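Progress report on the Harkis card reader, second period
To: Birutė Lukoševičius, Ziltlow grant office
From: Normunds Ramanauskas, Busen
2023-05-13

Dear Birutė,

I send you the report for the period from December until now. You asked in your last letter that I write less about the electronics and more about the people who will use the device, so I try to do it in this order.

As you remember, the Harkis is a small reader which keeps medical notes for one person: medicines, allergies, the phone numbers of doctors, the dates of vaccinations. It has four buttons and one screen and does not connect to the internet. The owner enters a PIN and can then show the page to a nurse. One page stays open without the PIN, for emergency use, and the owner decides what is written there.

Use by the test group

Jummai Oyewole visited the test users at home and made notes of every visit. Most of them carry the reader daily. The most frequent complaint is about the buttons, which are too flat for older fingers. The second complaint is that the screen goes dark too soon, before the person has finished to read a long medicine name. We changed the time in the software and the users received the new version in their units. For the buttons we need a new front part, and this I explain under costs.

Two users forgot the PIN. In both cases we could only erase the unit and enter the notes again from paper. I know that the office would like a recovery code. Sigita Paju is against it, and I agree with her for the moment, but we will write down both opinions properly before the next meeting.

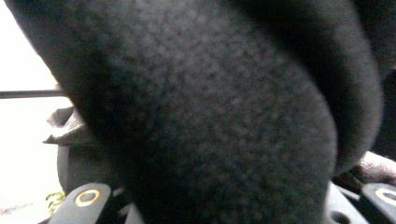

Memory and battery

The present unit holds 490 entries. With the new memory chip it will hold 1000, and we do not expect that any person will fill it. The reason for the change was the supply, as the old chip is no longer made. Olanrewaju Ogbonna rewrote the part of the program which stores the entries, and he ran 1437 save and delete cycles on one unit without a lost entry. He wants to repeat this with a weak battery. I consider this test more important than the first one, because people change the battery late.

The battery cover is still a weak point. It opens when the unit falls on its corner. The entries remain, but the clock must be set again, and for some users this is difficult.

Costs

The parts budget is in order. The money for the housing is almost spent, because the workshop Paulauskas had to correct the mold after the first samples. They did not charge for their hours, only for the material. For the raised buttons we ask permission to move the unused travel money into the housing line. The total of the grant does not change. The table with all lines is in the attached sheet.

Next steps

Front part with raised buttons, first samples from Paulauskas.
Battery cover with a small screw or a stronger clip, not decided.
Weak battery test, Olanrewaju.
Printed guide in larger letters, Jummai and Sigita.

Please tell me if the transfer between the budget lines needs a separate form. I could not find it on the grant pages, and we would like to order the samples as soon as we have your answer.

With kind regards,
Normunds Ramanauskas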